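Intro to Robot Programming, Unit 4 handout
Teaching by demonstration: leading by hand and driving from a distance
Furmont Technical College, Automation Lab
Revised 06/11/2023

Welcome back, everyone. I know the last unit was heavy on coordinate frames, and I promised that this one would let you get your hands on the arm, so let's get to it. Please read these pages before your lab slot and bring them with you, because there's room in the margins for notes and you'll want it.

1. Two ways to show a robot what you mean

Up to now you have told the arm where to go by typing in positions. In a demonstration you do the job yourself, through the arm, while the controller writes down what happened. In hand guiding (the textbook by Cullum calls it kinesthetic teaching, and you're welcome to as well if you can spell it) you put the arm in its free mode, take hold near the wrist, and walk it through the motion. In remote control, or teleoperation, you stand back and drive it with the Sengar handset, watching the tool as you go.

Hand guiding feels natural almost right away. The trouble is that your own arms get in the way of your view, and if a camera is recording too, you are in every picture. Remote control keeps you clear of the table, but you lose the feel of the contact, and most people are slow and jerky for their first dozen tries. I certainly was! Be patient with yourself and with your lab partner.

2. Rigid-ish things: the roll task

We begin with a roll of toilet paper, a very forgiving object. It squashes a little if you close too far, it weighs next to nothing, and the lab can afford plenty of it.
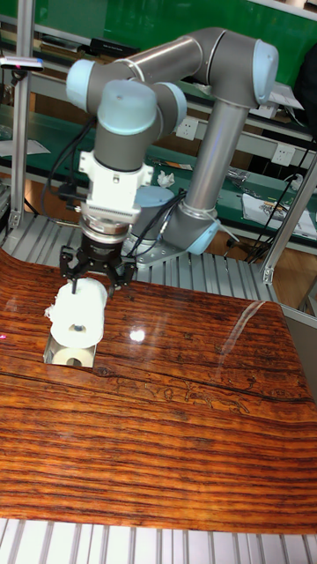

Fig. 1. Wrist pointing straight down, roll held level over the tray.

Look at the wrist first. A tool that points straight down is easier to reason about, since you only have to worry about where it is over the table and which way the fingers are turned. A second roll sits in the metal tray underneath, so height matters a good deal. When you drive this one, finish your sideways travel while you are still well up, and only then come down. Beginners love to do both at once, and the roll catches on the rim of the tray.

Watch the loose end of the paper as well. A torn tail doesn't bother the grip, but it can drag on things, and if you're training on camera images it changes the outline of the roll from one run to the next. I'd leave a few ragged ones in your set on purpose.

3. Soft things

Now for the part I enjoy most. A soft object has no fixed shape, so the place you grabbed it last time may not exist this time. Recording one perfect run and playing it back will get you nowhere. You need many runs, started from different heaps, with your choices showing up in the data.

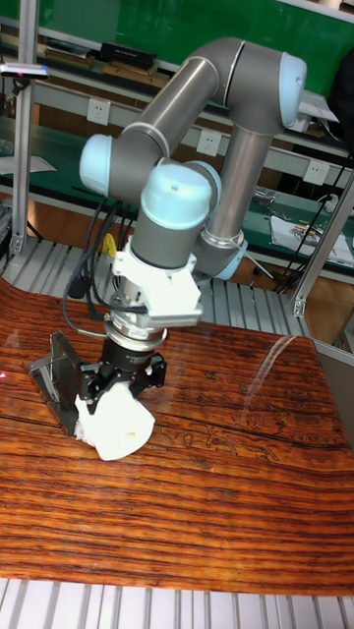

Fig. 2. Soft white item gripped in a bunch, close to the tabletop and beside the black fixture.

When the item is bunched like this, some of it hangs below the fingers, and the fingertips are no longer the lowest point of what you're carrying. Leave yourself extra height for the part that hangs. Mind the fixture too. Approach so that the fingers have space to open on both sides, and if you aren't sure, back off, turn the wrist, and come in again. A pause in a demonstration does no harm, and we can trim it later.

4. Working against the table
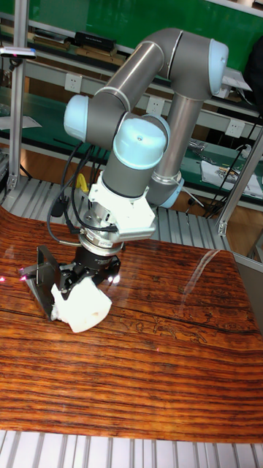 Fig. 3. Crumpled cloth pinched and pressed against the wood.

Pressing is where remote control gets hard. Through the handset, touching the table and leaning on it feel exactly the same. Come down in the smallest step the handset allows, watch the folds of the cloth, and stop when they begin to spread. In free mode your hand will tell you sooner, so try it that way first and then repeat it with the handset.

5. What to record

Each pair should save 3 good hand-guided runs and 2 good remote runs for each task. Put them in the Grinton folder with your initials and the task name. Keep your failed runs as well, marked as failed. Last year's class left us 534 runs in all, and the failures have been some of the most useful ones for discussion.

Keep the speed slider at 65 percent or lower for playback, and have one partner on the stop button the whole time.

Questions to chew on before lab: Which of the tasks would you rather teach by hand, and why? Where would you put a second camera?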